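Briltwood Primate Reserve - Keeper Systems Support
Ticket 2997
Subject: Night house temperature readings not reaching the welfare record
Opened: 7 August 2024
Status: Awaiting confirmation from reporter
Priority: High

Reported fault
The gorilla night house sensors are showing correctly on the wall display, but no readings have been passed to the Brevanum welfare record since the evening feed. Staff on the late shift have been entering temperatures by hand. The outdoor enclosure sensors are not affected.

Initial checks
The Flillska relay unit was found to be powered and connected to the network. Its internal store held 83 unsent readings. A restart was carried out and the readings remained in the store. The error log gave code 26 against each attempt, meaning that the record had refused the sender.

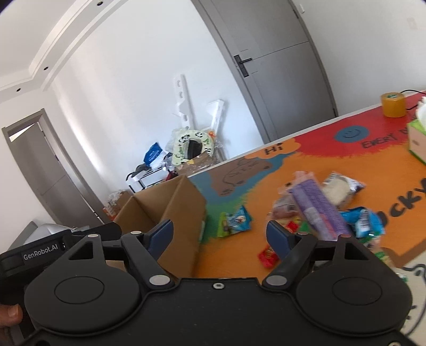 Painted table, cardboard box and snacks.

Cause
The night house was renamed in the welfare record in March, when the family group was moved and the sleeping dens were divided. The old name was kept as a temporary link and has now lapsed. The relay was still sending under the old name.

Action taken
The new name was entered on the relay and the store was released. All held readings have been received with their original times. Hand-entered temperatures have been kept and marked as duplicates - they should not be deleted by keepers.

Outstanding
The store on this model holds 2000 readings before the oldest are overwritten. Steiner has been asked to supply a warning at half that level. The reporter is requested to confirm that the overnight chart is complete, after which this ticket will be closed.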